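Pellitz House Newsletter
Room and kitchen notes, 7 Oct 2024

Downstairs room: the table, the plates and what goes on the shelves

The light wood table in the downstairs room is now the main table for everyone, and it will stay where it is through the winter. Several members have asked what the rules are for using it, what may be left on it overnight, and what is happening with the white shelving. The answers are collected in this item so they can be found in one place.

The table

The top is pale and smooth and it marks easily. Hot mugs and pans leave a ring that does not come off with a cloth. Please use one of the cork mats from the kitchen drawer, second one down, to the left of the sink. If you spill something, wipe it right away with a damp cloth and then dry the spot. Do not use the green scouring pads. Marit Rustad oiled the old table upstairs last winter after somebody scrubbed it, and it took her most of a weekend and two coats before the dull patch blended in.

For general cleaning, use warm water with a few drops of dish soap. The spray bottle labeled GLASS is for windows and mirrors only. It leaves streaks on the wood that show up when the ceiling lights are on.

The table can be pulled out from the wall when a group needs to get around both sides. Lift it with a person at each end. Dragging it loosens the legs, and the floor in that part of the room was refinished in the spring. When you are done, put it back so that the walkway is clear.

Plates and food

We now have one set of plain white round plates for the downstairs room. They are the same plates we use upstairs, ordered through Helmy, item 1522, and they go in the dishwasher on the normal cycle. We bought 12 for downstairs. If one breaks, write it on the sheet inside the cupboard door. Replacements take a couple of weeks, and we would like to send in one order for both floors.

Food may be eaten at the table at any time. Food may not be left there overnight, with one exception: whole fruit on a plate is fine. Cut fruit, bread and anything with a wrapper goes back to the kitchen or home with you. We had ants in August along the baseboard by the stairs, and the trail led to a paper bag with half a muffin in it.

The fruit order continues. It is still apples for the most part, with pears when the price is right. The contribution remains $5.00 a month per person, paid into the tin or by transfer. At present the order comes from Furano on the first delivery of the week, and the box is put on the kitchen counter. Whoever opens the box should check the bottom layer for soft ones.

Tissues, cables and small items

A box of tissues is kept on the table. Spare boxes are in the hall closet, on the shelf above the vacuum cleaner. If you take the last spare, add it to the shopping list.

Cables are a recurring problem. Anyone who works at the table is asked to coil up their cables at the end of the day and take them along. A cable tie or a rubber band is enough. Labels help too. Brahim Salem has a label printer in his office and is willing to lend it, but please bring it back with the cover closed so the tape does not dry out. Chargers with no name on them go into the gray bin in the hall at the end of each month. In September the bin held 86 items, and only a handful have been claimed. What remains in November will be taken to the electronics drop-off at Grististhorpe.

The white side table

The small white side table next to the main one is for boards, trays and anything flat that you need within reach. It has slim legs and is not meant for heavy loads. Please do not sit on it or use it as a step to reach the upper shelves. The step stool is under the stairs.

The shelving

The tall white metal shelves are going to be shared out from November. The proposal is as follows. The two lowest shelves are for heavy things, such as the folding crates and the box of extension cords. The middle shelves are for games, craft supplies and the table linen. The top is for items used once or twice a year, in closed boxes with the contents written on the side that faces the room.

If you want space on the middle shelves, send a note to Marit with a rough list of what you plan to keep there. Requests will be handled in the order they come in. Personal items are welcome as long as they are in a box with a name on it. Paint, solvents and batteries are not to be stored on these shelves. They have their own cabinet near the back door.

Upper level

Please do not hang coats, bags or banners over the black railing upstairs. Things slide off, and there are people working below. The hooks by the upper door have been tightened and can hold coats again.

Costs

The budget for the room this year was $500. The plates, the cork mats and the shelf labels have all come out of it, and the remainder will go toward a second set of felt pads for the chair legs. Receipts are in the blue folder in the kitchen. Questions about the budget go to Brahim, and questions about everything else in this item go to Marit.

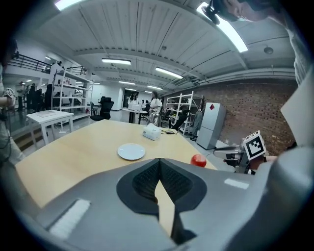 The downstairs table, with the side table and white shelves behind it.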